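Visit to the Prellirano Grounds: Keeping a Path Robot in Service
Site visit report by Tien-fu Tseng
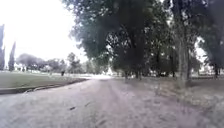
Volume 5, Page 38

The members' visit to Prellirano was arranged at the invitation of Vorkton, which has operated an outdoor patrol robot on the estate for two seasons. The purpose of the visit was to see how a single machine is set up and maintained for daily work on unpaved ground. Our hosts were Chi-keung Chung, who manages the installation, and Abdelghani Bouzid, the field technician.

The route begins on the main dirt path, with the lawn and its low curb to the left and the large trees to the right. Mr. Bouzid explained that the two sides present different problems. The curb gives the machine a firm line to follow. On the right the path runs into dry grass and leaf litter without any boundary, and the software must be told where the path ends. During setup the team drove the full route by hand and recorded a center line, then drew a keep-out margin of 60 centimeters on the shaded side. The margin is reviewed whenever the ground has been raked or graded.

Light was the second subject of discussion. A machine traveling from deep shade toward open, bright ground can lose detail in its forward view for several seconds. Vorkton has dealt with this by lowering the speed under the canopy and by giving greater weight to wheel and range readings on that section. Mr. Chung noted that the change cost little time over a full circuit and ended most of the unplanned stops.

The group then moved to the service shed, where the robot was on its stand with the side panels removed. Dust is the main cause of wear at this site. The technician showed us the daily routine, which takes 38 minutes and is carried out before the first run:

Battery contacts wiped and checked for pitting.
Sensor windows cleaned with a soft cloth and plain water, never with compressed air.
Wheel hubs opened on alternate days and the seals inspected.
Intake filter shaken out, and replaced after 240 hours of running.
Emergency stop tested from both sides of the body.

A repair was in progress during our visit. The left rear drive had been drawing more current than the other three, and the hub had been taken off for inspection. Fine grit had passed the outer seal and reached the bearing. Mr. Bouzid cleaned the housing, pressed in a new bearing and fitted a double-lip seal supplied by Coka - the old pattern is being retired on all four wheels. He then ran the wheel free on the stand and compared its current with the values in the logbook before closing the hub.

Members asked about sticks and other small debris on the path. The present rule is that the machine slows for any object it cannot classify and stops if the object stands higher than 5 centimeters. Yao-tsung Tsao asked whether the threshold could be raised. Mr. Chung replied that it would stay where it is until the new seals have been through a wet season.

The society thanks Vorkton and the Prellirano estate office for their hospitality. A second visit, to the charging station at Hebden, is planned for November. Members wishing to attend should give their names to Tin-yau Tai.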